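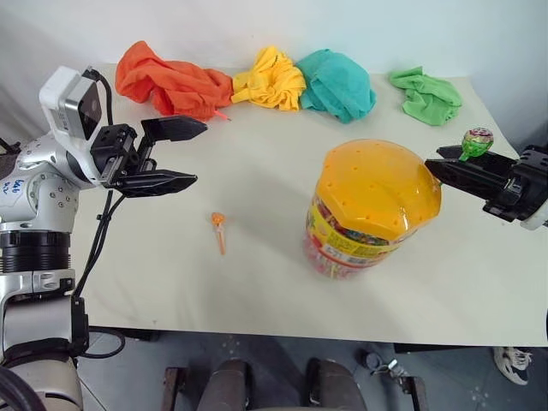
Sweets and cloths for the December fair

The lollipop stall is back at the Bainbridge hall this December, and Nanna Þrastardóttir is running it again. Lollipops are sold singly from the big plastic jar with the orange lid. The holes in the lid may take a stick, so a few can stand upright on top while the rest stay inside.

We got through 300 lollipops last year and ran out by three o'clock. This year 420 have been ordered. They come in mixed wrappers and we can't take requests for a particular flavour, though children are welcome to have a look through the side of the jar before they choose.

The coloured cloths will be out as well – red, yellow, teal and light green. They go over the stall tables, one colour to each table, so that people can be told "sweets are on the yellow one" and find it. They have been in a bag since last winter and need ironing. If you can take one home, please speak to Poul Steinarsdóttir before the end of November. A warm iron is enough. Please fold them in four and don't roll them.

Setting up starts at 9 a.m. The white tables should be wiped down first, then covered, and the jar goes out last. Loose lollipops go back in the jar before the doors open. Wrappers and sticks go in the bin by the side door and not in the plant pots.

Takings from the stall last year came to 139 pounds, all of which went towards the new hall curtains. The curtain fund now stands at 1,000 pounds.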